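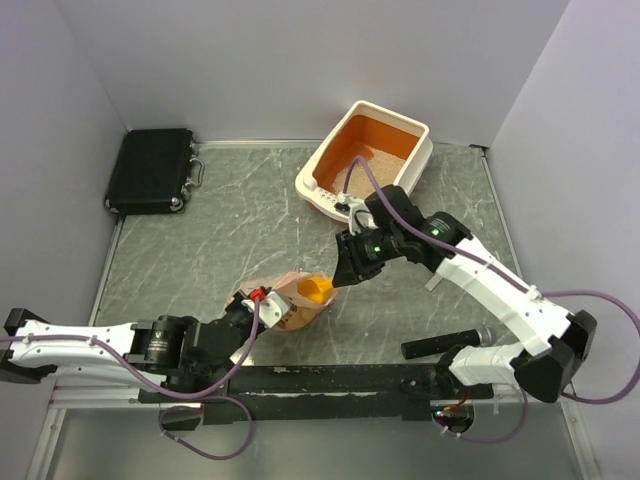

右臂第 1578 次运行中断的原因，我这边的结论是腕部线缆受力后接插件瞬断，驱动供电没有问题。Surdu 报的 E-STOP 是后果，源头要往前再看两个控制周期。线缆的走法本身就不合理：右臂腕部出来的紫色线缆先向上拱起，再越过猫砂盆的盆沿搭进盆里，从猫砂上方横过去，而夹爪这时停在盆的近侧角，正要去接左臂纸袋口露出来的黄色铲子。右臂长连杆上夹住线缆的是一根白扎带，左臂对应位置是两根。腕部再往外转，能放出来的余量全靠搭在盆沿上的这一段，盆沿一旦把它挂住，拉力就直接传到腕部插头。

下面逐条回 Emilian 的邮件，原文保留，只删掉了签名和重复的日志。

> 发件人：Emilian Preda
> 主题：[cell-ops] 右臂随机掉线，建议放宽看门狗
>
> 各位，
>
> Clolton 的双臂工位这一批跑到 1578 次时右臂又掉了一次。现象和前几次相同：Surdu 先报腕部节点丢失，随后双臂同时进入保护停止，左臂保持夹持，右臂停在原位。复位之后一切正常，重新上电自检也通过。
>
> 我查了总线日志，腕部节点丢失前没有报文错误计数的缓慢增长，是突然没有的，所以我不认为是终端电阻或者干扰的问题。

同意后半句。错误计数没有爬升，可以排除终端匹配和一般的电磁干扰。但“突然没有”恰好是接插件瞬断的典型表现，邮件里没有往这个方向继续查。

> 我倾向于驱动供电瞬间跌落。铲猫砂这个任务里右臂腕部负载变化大，铲子插进砂里时电流会冲上去，24 V 母线如果余量不够，腕部节点先掉是合理的。

这一条我不同意，理由有两个。

第一，时序对不上。我把 Pasley 网关的原始记录和关节角对齐以后看，节点丢失发生在右臂从盆的近侧角向外旋腕、去接铲子的阶段，此时夹爪还是空的，腕部电流处于整个动作里最低的区间。如果是电流冲击导致跌落，故障应该集中在铲子入砂之后，那一段反而一次都没有出过。

第二，左右两臂从同一条母线取电。母线跌到腕部节点掉电的程度，左臂至少应该留下欠压告警。我翻了 Surdu 的告警缓冲区，左臂在丢失时刻前后没有任何记录。

> 这批任务里同类故障一共 16 次，我粗看了一下没有明显规律。

规律是有的，按腕部旋转角排序就能看见。16 次故障全部落在右臂 J6 外旋超过 139 度之后，没有例外。按时间排序确实看不出来，因为盆和纸袋的初始位置每次都会重新摆放，盆离右臂近的那些次，腕部不用转这么多，自然不触发。

另外补充一点，这 16 次里猫砂盆都放在工位靠后壁的中部，且摆得略斜。盆放在左侧靠近左壁时，右臂的线缆整段都在盆外面，没有出过故障。

> 建议先把 Surdu 的节点丢失看门狗从一个周期放宽到 100 ms，这样瞬间的掉线可以自己恢复，不至于每次都要人去复位。Mevby 那边的任务脚本不需要改。

请不要这样做。已经改了的请改回来。

看门狗窗口内腕部节点没有反馈，控制器会用最后一帧位置继续外推。右臂当时的运动方向是朝铲子去的，左臂正抓着袋口，两个末端之间的距离本来就小。按现在的接近速度，100 ms 内的外推足以让右夹爪越过目标点，顶到铲子或者左侧夹爪的指板上。线缆如果正好挂在盆沿上，外推还会继续拉它，瞬断会变成真正拔脱，甚至把盆一起带走。现在每次停下来要人去复位，很烦，但停止逻辑本身的行为是正确的。

> 如果没有人反对，我下一批开始前合进去。

反对。理由见上。

---

复现过程

为了把供电因素和线缆因素分开，我做了三组对照。任务脚本、速度倍率和抓取目标都不变，急停按钮旁边始终有人。

| 组别 | 线缆状态 | 盆的位置 | 节点丢失 |
|---|---|---|---|
| A | 原状 | 后壁中部，略斜 | 有 |
| B | 原状 | 左侧，远离右臂 | 无 |
| C | 腕部一段临时架高，不接触盆沿 | 后壁中部，略斜 | 无 |

A 组在断开夹爪负载的情况下同样能触发，所以和铲砂无关。之后我在断电锁定状态下，用手沿盆沿方向拉腕部线缆，同时用万用表量通断，插头在受侧向力时会短时开路，松手即恢复。轴向拉反而没事。插头外观看不出损伤，锁扣也扣得上，这解释了为什么每次复位后自检都通过。

C 组的次数偏少，我不主张只凭它下结论，但和上面的通断测量放在一起，方向已经足够明确。

日志片段（Pasley 网关，时间为相对值，单位毫秒）：

```
-30 R.J6 pos=137.2 cur=low link=ok
-20 R.J6 pos=138.4 cur=low link=ok
-10 R.J6 pos=139.5 cur=low link=ok
 0 R.WR node lost
+10 SURDU protective stop, both arms
+10 L.GR hold
```

注意 0 时刻之前电流一直标为 low，没有尖峰。网关这一版固件不记录线缆端的电压，别在日志里找这个字段。

---

顺带发现的安全问题

检查线缆时看到的另外几处，单独列出，和节点丢失没有直接关系，但优先级不比它低。

1. 导轨右端、靠近右臂底座的开孔处，红、黄和深色的细线成团露在外面，下方还绕着一圈紫色线缆。开孔边缘没有护圈。底座附近只要有线缆反复摆动，就有磨破绝缘的可能。下一次上电前请先把护圈装上，线束收进去。
2. 左臂的紫色线缆从腕部垂下来，在工位底面上绕了一圈，再越过导轨边缘往下走。左臂回零时这一圈会不会被压到，我没有验证，请 Clolton 现场确认。
3. 保护停止后左夹爪保持夹持是设计行为，但复位步骤里没有写“先托住袋子再松爪”。带铲子的纸袋重心偏向袋口，松开后铲子会滑出来。复位卡片需要补这一步。
4. 停机期间有人直接伸手进工位取铲子。保护停止不等于断能，伸手之前必须按急停并挂锁。节点瞬断会自行恢复，这一条因此更重要：控制器看到节点重新上线后会不会自动清除故障，取决于 Surdu 的配置项，而我在配置里看到自动清除是打开的。

第 4 条请 Emilian 今天就处理，把自动清除关掉。它和放宽看门狗叠在一起，等于在没有人确认的情况下恢复运动。

---

处理办法

临时措施，今天可以做完：

- Mevby 任务脚本里给右臂 J6 加软限位，上限设在 130 度。够不到的抓取姿态直接判为规划失败，跳过本次，不要重试。
- 看门狗保持一个周期。自动清除关闭。
- 摆放猫砂盆时避开后壁中部，直到线缆改完。我会在任务配置里把这一块区域去掉。

永久措施，需要停机：

- 更换右臂腕部插头，新插头要带尾部夹紧。旧插头不要扔，寄给我，我想切开看压接点。
- 右臂长连杆的线缆改为两点固定，和左臂一致。扎带不要直接勒在线缆外皮上，先垫一层。
- 腕部到第一个固定点之间的余量重新量。方法是把 J6 转到外旋极限，线缆刚好不受力，再留一个弯曲半径的长度，多余的收到底座一侧。现在的余量过长，所以才会拱起来再垂进盆里。
- 改完后在外旋极限处做静态保持，同时监测通断，然后再跑一遍 A 组。

有人私下问能不能把线缆穿进连杆内部。可以，但连杆上的孔是安装孔，孔口没有倒角，穿进去之前每个孔都要处理，工作量比换插头大得多，这一轮不做。

还有一个问题没有解释清楚：前几批任务的盆也曾放在后壁中部，却没有出过这种故障。可能是插头疲劳到现在才表现出来，也可能是上次换腕部电机时线缆重新走过。Clolton 的维护记录里 12 月那一项只写了“更换，测试正常”，没有写线缆怎么复原的。当时动手的同事如果在列表里，请直接回复，告诉我拆之前长连杆上有几个固定点。

关于已经采到的数据：16 次故障所在的运行全部标记为无效，不要截取停机前的片段混进训练集。其余运行里 J6 超过 139 度但没有触发停机的，我还在筛，Pasley 的记录里可能有单帧丢失被网关补掉了。筛完之前请先不要导出这一批。

软限位的补丁已经提交到 Mevby 的分支上，合入需要再有一个人看过。改动只有一处常量和一处返回码，测试用例是用上面那段日志回放的。

回复请发到列表，不要只回我个人。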